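Section 4. Tray and Cloth: Set-up, Use and Care

This section covers the serving tray and table cloth supplied with the Tenthorpe tabletop set. Read it through once before first use. Parts for the folding stand are covered in Section 5.

4.1 Before first use

1. Remove the protective film from the floor of the tray. Start at a rounded corner and pull slowly toward the opposite corner.
2. Wash the tray by hand in warm water with a small amount of dish soap. Rinse and dry at once with a soft towel.
3. Run a finger along the rim. If any part of the rim is sharp or lifted, do not use the tray. Contact the Lindport service desk.
4. Wash the cloth once, by itself, in cold water. Some dye may be released in the first wash.

CAUTION: Do not put the tray in a dishwasher. Long contact with hot water and detergent dulls the printed floor and can start rust along the folded edge.

4.2 Laying the cloth

1. Wipe the table and let it dry fully.
2. Unfold the cloth on the table with the hem facing down.
3. Line up one stripe with the front edge of the table. The woven stripes serve as a guide for squaring the tray later.
4. Smooth the cloth from the center outward with the flat of the hand. Small wrinkles at the back do not affect use. Wrinkles under the tray must be removed or the tray will rock.

NOTE: On a round table the stripes cannot follow the edge. Line them up with the main seat instead.

4.3 Placing and loading the tray

1. Set the tray down flat on the cloth, with a long side toward the user. Do not slide it into place. Sliding pulls the cloth and brings the wrinkles back.
2. Leave free cloth on at least one side of the tray. Small items can be put down there while the tray is being sorted.
3. Place the tallest items first and keep them off the rim.
4. Lower each item straight down. Items dropped from above the rim may chip the print.
5. Put items that roll next to an item that stands. Two items that touch will hold each other in place better than two items set apart.
6. Stop loading at 600 g. Above this weight the floor bends and the tray should not be lifted by the rim. 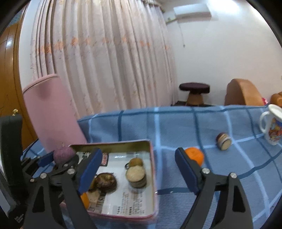 Fig. 4-2. Tray on plaid cloth, items standing toward the right side; purple item held at the back left corner.

The tray is shallow, and its rim will not stop a tall item from tipping over. For items taller than twice the height of the rim, use the deep tray (part 123, sold separately under the Ciltwood name).

4.4 Carrying

1. Clear the cloth around the tray.
2. Hold the tray by both short sides, with the thumbs on the rim and the fingers under the floor.
3. Lift straight up – never from one corner.
4. Keep the tray level until it is set down.

CAUTION: The tray is not a baking pan. Do not place it in an oven, on a burner or under a broiler. Do not set hot pots on it.

4.5 Reducing glare

The floor of the tray is glossy and will reflect lamps and windows. If the print is hard to read:

1. Turn the tray a quarter turn and check again.
2. If the glare remains, move the lamp. Do not rub the floor with abrasive cleaner to make it matte.

4.6 Cleaning and storage

1. Empty the tray after each use. Damp fruit or vegetables left overnight can stain the floor.
2. Wipe the floor with a damp cloth, then a dry one. Clean the corners with a cotton swab.
3. Shake the table cloth outdoors. Machine wash cold and hang to dry. Iron on medium heat, on the back.
4. Store the tray upright. If trays must be stacked, limit the stack to 4 and put a sheet of paper between each.
5. Store the cloth rolled – sharp folds leave lines that take several washes to come out.

NOTE: Light scratches on the floor are normal wear and are not covered by the warranty. Flaking print or an open seam is covered for 23 months from the date of purchase.

4.7 Replacement parts

Order the tray and the cloth separately. State the rim color when ordering a tray. Send requests to Aparecida Godoy, Parts, Assunção warehouse. Orders placed in May may take longer to ship while stock is being counted.

Section 4 revised Dec 29, 2020. Checked by Ismael Lacerda.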